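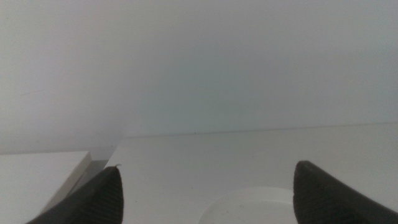

Hi, I'm Dilani, and I make gin! Torvik started in my mum's garage with a 4 litre copper still and far too many mandarins. These days we've got a proper 165 litre one (she's called Avodik, don't ask) and we bottle 2500 a year, all labelled by hand, mostly by me with the radio on. Our citrus comes from the Tindidetti orchard up the road, and every September I do a small run with native pepper. Come by for a taste, I love a chat.

Filed under: Our Story, Small Batch Spirits
12 shares | 3 comments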